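Tosora Wargaming Hall - Army Inspection Checklist
Peltska Campaign, issued Sep 1, 2026

1. Points total. Limit is 2,000 per army.
Comment: Met by all lists received.

2. Chapter colours. Successor Chapters must be told apart from their parent Chapter at arm's length.
Comment: Two squads in the Tremska force carry the wrong shoulder badge. To be corrected before round one.

3. Bases. Infantry on 40 mm bases where the rules require it.
Comment: Satisfactory.
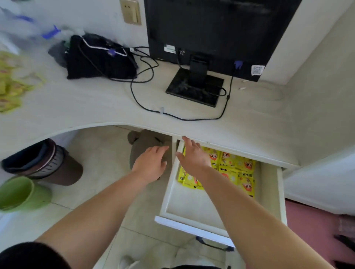

May a player field a Chapter of their own making?
Any home-made Chapter is accepted if a written history and a colour guide are handed in with the army list.

4. Weapons. Models must show the weapons listed - spare arms may be pinned but not taped.
Comment: One heavy bolter missing from the Wijesinghe list. Re-inspection required.

5. Transport. Cases closed and labelled with the army name.
Comment: Outstanding for Tremska.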